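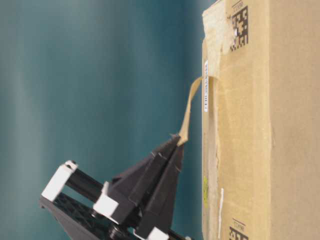 Plimeck Kraft Packing Tape, 2 inch

I sell a lot of things I like and a few things I love, and this tape is in the second group. I've been sealing every order that leaves my shop with it since May (candles, mugs, the heavy stoneware planters, all of it) and I've stopped keeping a backup roll of the plastic stuff under the counter.

It's a paper tape, tan, 2 inches wide, with 120 yards on the roll. You can tear it by hand! I still use a dispenser when I've got a big stack of orders to get through, but for one or two boxes I just rip and press. The adhesive is already on there so you don't need a sponge or a water tray. Press it down firmly with your palm, give the ends a good rub, and leave it alone for a few minutes before you start tossing the box about.

A few people have asked how it compares to Wulico, which I carried before. Wulico is shinier and a bit cheaper, and it's fine for light stuff. Mine kept lifting at the corners in the back room, where it gets pretty chilly overnight. Plimeck does better in the cold, though I'd still bring the roll indoors if your garage freezes.

Reusing old boxes? Me too, all the time. Stick to the smooth parts of the cardboard, go well past any scuffed or peeled spots, and run a second strip along the bottom seam if there's anything heavy inside. Cover up or black out the old shipping codes too, or your parcel may go on a little vacation.

Will it fit my dispenser?
It has a standard 3 inch core, so yes to most of them. It fits the Prastov hand dispenser I sell, and Eimear Moynihan wrote in to say it runs well on her old Mac Carthaigh bench model if you loosen the brake a little.

Can I write on it?
Yes, with a marker or a ballpoint. Gel pens smear, sorry.

How it's sold
Single rolls, packs of 8, or a full case of 16. The case is the best price per roll. Orders in before noon on Wednesday go out that afternoon, everything else goes with the next pickup. Unopened rolls can come back for a refund, just email me first so I know to look for them.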